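The Long Book I Couldn't Put Down This Winter

I did not plan to spend most of January with a 644-page novel about a lighthouse supply company. I had a stack of slim, sensible books by the bed, all of them the kind you can finish on a train, and I was feeling pretty good about the stack. Then my copy of Mernis turned up in the mail, fat as a loaf of bread, and that was the end of the stack.

If you haven't run into it yet, Mernis is set on an island of the same name, a scrap of rock and wet grass where one family firm, Strömberg, has kept the lamps burning for three generations. They ship the oil and the wicks, they pay the keepers, they own the only decent boat. The book opens with the death of the old man who ran it all, and his two daughters arriving to split up what's left. One of them wants to sell. The other hasn't spoken to her sister in years and would happily see the place sink.

It sounds gloomy. It is a little gloomy! But it's also one of the funniest family novels I've read in a long time, and the funny parts come right up against the sad ones, so you're still laughing when you notice your throat has gone tight. There's a dinner early on, the first the sisters have eaten together as adults, that goes on for a whole chapter and is mostly about who gets the good chair. I read it standing up in the kitchen with my coat on.

What I loved most was the ledger. The older sister finds her father's account books in the back office, and pieces of them are dropped in between the chapters, just plain entries in his dry little voice. So many barrels out, so many back. A coat bought for a keeper's boy. A sum paid every winter to somebody in Tescombe, on the mainland, with no name next to it. I guessed who was getting that money pretty early and I was wrong, and then I guessed again and was wrong again (I wrote both guesses in the margin, in pen, so I can't even pretend).
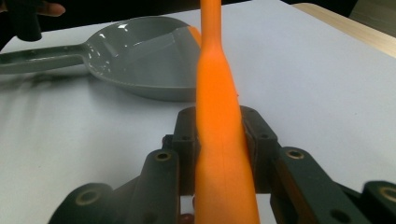
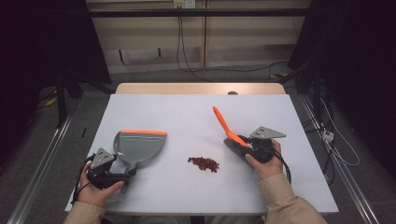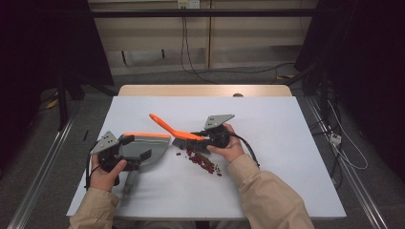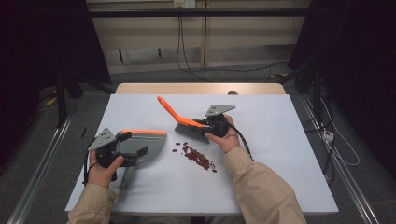 Second through fourth pictures: a gray dustpan and dark red beans on a white board.

The middle is where some readers are going to bail, and I get it. The younger sister takes a job at the Finar, a hotel in Tescombe that has seen better days, and for a good long stretch we leave the island completely. The first time through I was grumpy about this. I wanted the boat, the lamps, the awful chair. But the hotel pages grew on me. She's working the front desk at night, she's reading other people's mail, and slowly you see that she's gone looking for the same thing her sister has been looking for in the ledgers, only she's doing it with people.

I do have complaints. There's a storm that everybody on the island talks about for so long that when it finally blows in it can't live up to the gossip. A doctor wanders in late and gives a couple of speeches I could have done without. And the author has a real weakness for dreams. I skip dreams in novels. I skipped all of these and didn't miss a thing, so you can probably shave a few pages off the total right there.

Still, I was up until all hours with the last section. By page 600 the sisters are finally in the same room again, the company's future is sitting on the table between them, and they end up arguing over how their mother used to fold a tablecloth. I have had that argument. I think anyone with a sister has had that argument. It's so small and so mean and so full of love that I had to put the book down and go call mine, who was asleep and not pleased.

I've lent my copy out already, with strict instructions about the ending. My book group takes it up on 12th February, and there are 4 of us who have finished it and can't talk to the others yet, which has made our group chat unbearable. One friend keeps sending me pictures of chairs.

As for the stack by the bed, I did get back to it last week. The top one was very good, very short, and over before my tea was cold, and I found myself wishing for another few hundred pages and a boat.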